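Paper clips, zip bags and the rest of the desk drawer
Posted by Florêncio Cunha
Filed under: Home office, small storage

Paper clips come in a thin cardboard box with a tuck flap, and the flap gives out long before the clips do. After that the box opens by itself at the back of the drawer and you find clips under the stapler, in the pencil tray and down the drawer runners. I gave up on the original boxes a few years ago and moved nearly all my small desk supplies into clear zip bags. They cost very little, they lie flat, and you can see how many clips you have left without opening anything.

A few notes on how I do it.

Picking a bag

Use the smallest bag that leaves some empty space above the clips. If you fill it to the zipper, the clips get into the track and it won't close. A sandwich-size bag is plenty for most homes. Colored zipper strips are easier to line up than clear ones, especially in poor light.

Freezer bags are thicker and stand up better to wire ends. Thin bags get pinholes after a while, which doesn't matter for paper clips but does for anything fine, like map pins. I have used Runberg bags and store-brand bags side by side and the store-brand ones lasted just as long.

Clearing the desk first

Tip the clips out on a bare tabletop, away from papers. Sort out the bent ones, the rusty ones and whatever else has found its way in. There is usually a staple or two, a rubber band that has gone sticky, and a pushpin, so look before you put your hand in the pile. Rusty clips leave brown marks on paper and should go in the scrap metal.

Filling the bag

Hold the bag by the zipper edge with one hand and leave it lying on the table. Gather the clips with the flat of the other hand, and pick up the last few with your fingertips. A bag held up in the air folds shut just as you get to it with a handful.
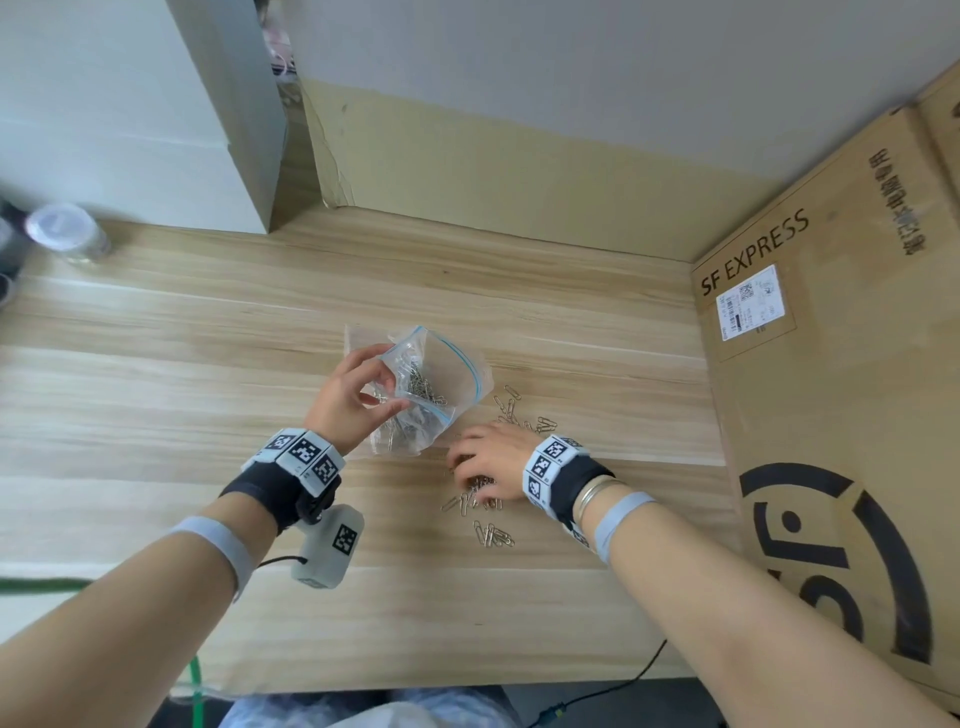
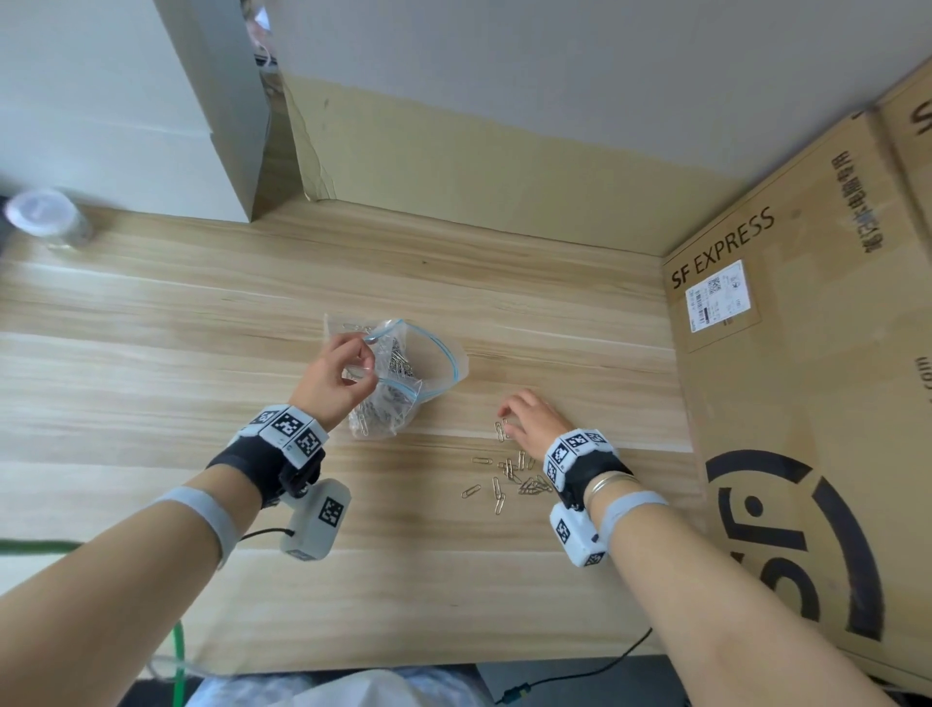
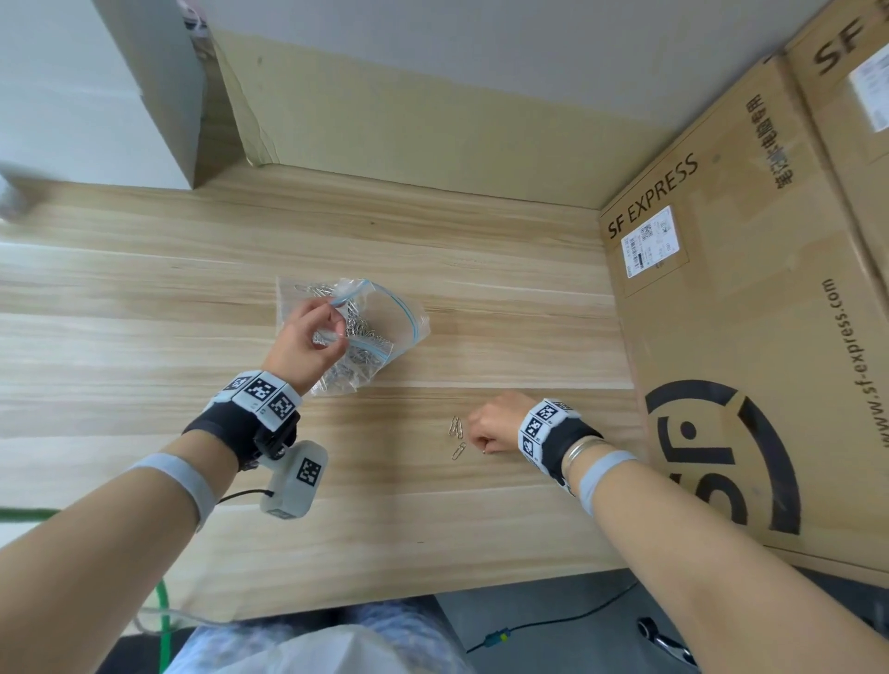 If you have a lot to move, fold the top of the bag outward about 2 inches to make a cuff. The cuff keeps the mouth open and keeps the zipper clean. Unfold it when you're finished, run a finger along the track to push out any stray clip, then press out the air and close it from one end to the other.

For clips that have gone down a gap or onto carpet, put a magnet inside a spare bag, turn the bag so the magnet is in a corner, and sweep it over the spot. Pull the magnet out over the storage bag and the clips drop off. Keep magnets away from bank cards with a stripe. Clips that have been on a strong magnet will cling to each other for some time afterward, so don't leave one in the bag.

Tangles

Clips hook together mostly when they get shaken about. Lay the bag flat in the drawer and the problem is smaller. To undo a clump, put it on the table and spread it with your palm. Pulling at one clip usually tightens the rest. Vinyl-coated clips tangle less than bare metal ones, though they take up more room.

Labels

For clear bags I only label what can't be told apart at a glance. Regular and jumbo clips don't need it. Staples do – the sizes look nearly the same and the wrong ones jam. Write on masking tape and stick it below the zipper. Marker straight on the plastic rubs off in a week or so.

Where the bags go

I stand mine on edge in a Varason drawer tray, like file cards, with the clips at the front. Flat is better for the clips, as I said, but my drawer is too shallow and too full. A shoebox lid does the same job as the tray.

Spares go on the closet shelf. I don't keep more than 3 bags of anything now. A carton from an office closing sale once left me with far more binder clips than I could use, and I was giving them away until the following July.

What I don't bag

Thumbtacks go in a hard tin with a screw lid. They come straight through plastic. Rubber bands keep better in a closed jar out of the sun. Ink cartridges stay in their own wrapping until needed, and batteries stay in the package or in a case with separate slots. Loose batteries and paper clips should never share a bag, as the metal can bridge the ends and cause them to heat up.

Old zip bags can be used again as long as the zipper holds. Turn them inside out, shake them over the trash and check the corners for clips.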